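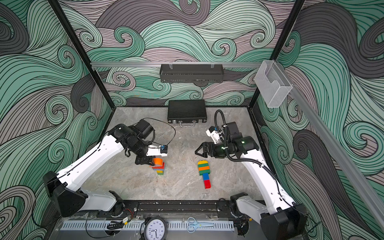 4. 录示范：双臂搭积木

最后更新：6月16日

前三节讲的是装机、标定和网络，走到这儿说明你的两条臂都能动了，恭喜！这一节我带你录第一批示范数据。我用的任务是Trallus自带的搭积木任务，简单、便宜，摔了也不心疼，拿来练手正好。

4.1 开录之前

1. 先把两条臂都退回待机位，再打开Deák录制软件。顺序反了的话，软件会拿当前姿态当零点，后面整批都得重来（我这么废过一个下午，别学我）。

2. 看一眼两个腕部相机的画面。相机装在手腕的白色支架上，支架螺丝拧到不晃就行，别使蛮劲。两路画面里都要能看到自己那只夹爪的指尖，看不到就松开支架调角度，调完重新跑一遍3.2节的相机标定。

3. 手动把每条臂慢慢带过一遍工作范围，盯着手腕上的线。线要留一点余量，弯得过来，又不会挂到夹爪上。太紧的话，手腕一转就会扯插头；太松呢，会垂到镜头前面，录出来一条黑杠。

4. 摆积木。一摞竖着放在左臂够得着的地方，另一条积木塔横躺在两只夹爪之间。每录一条都稍微换换位置和朝向，挪几厘米、转一点角度都可以。

注意：背景别老是一个样！我们的围板贴的是大漩涡花纹的墙纸，薄荷绿、炭灰、灰粉搅在一起，看久了眼晕，但模型得学会不理它。Boglárka Kovács管换墙纸和桌面，你要是自己搭台子，多备几种花色轮着来。台面上也可以放点跟任务没关系的东西，比如后墙前面平放一只黑色手提箱，前沿这边搁个圆钟、一把剪刀。只要不挡夹爪的路就行。

4.2 录一条示范

1. 在任务栏选“积木／双臂”，填上操作员名字和场景编号。场景编号千万别偷懒沿用上一个，后面筛数据全靠它。

2. 按一下左踏板，听到一声短响就开始了。

3. 左夹爪从上往下靠近竖着的那摞，指尖朝下，停在最上面那块的正上方，稳住了再往下走。右夹爪先张开，从侧面去够躺着的那条塔。两只手可以一起动，刚上手的话一前一后也没关系。

4. 夹住、抬起、对齐、放下。速度匀一点，想停就停，可是别在半空里来回抖。抖动模型也会学，学得还特别快。

5. 任务做完，两条臂都离开积木，再踩一次左踏板结束。踩右踏板是作废这一条。

小提示：夹歪了不用急着作废。松开，重新夹，接着做完，在备注里写“补救”两个字。这种片段我个人特别喜欢，模型见过怎么救场，部署的时候会少卡住很多次。真正要作废的是这几种：碰到围板、积木掉出台面、有人把手伸进来了。

警告：录制期间手不要进工作区。要重摆积木，先踩暂停，等两条臂都回到待机位再伸手。夹爪力气没大到吓人，夹到手指还是很疼的。

4.3 录多少才够

单个任务我建议先录700条，训一版看看，再决定往哪儿补。Brorgate那边的台子录了将近2000条，效果确实更稳，不过前期没必要这么拼。每录5条歇一会儿，眼睛累了动作就开始毛躁，回放的时候一眼就能看出来。

我们二月那批，筛完剩下656条，删掉的大多是画面问题，动作本身反倒没什么毛病。所以每次收工前请随手抽几条回放：两路腕部画面有没有糊、有没有丢帧、时间戳对不对得上。

4.4 上传

1. 点“打包”，等进度条走完再关软件。

2. 把数据包传到Sukgate存储的“待审”目录，文件夹名用场景编号。

3. 给Fanni Hegedűs留个言，她审过之后会移到训练目录。没审过的数据请不要自己往里挪，哪怕你很确定它没问题。

如果打包时提示“两臂时长不一致”，先看左右两条臂的日志是不是同时结束的，差得不多可以在工具菜单里点“对齐裁剪”。差得多就别裁了，重录那一条更快。

下一节讲怎么给片段打标签。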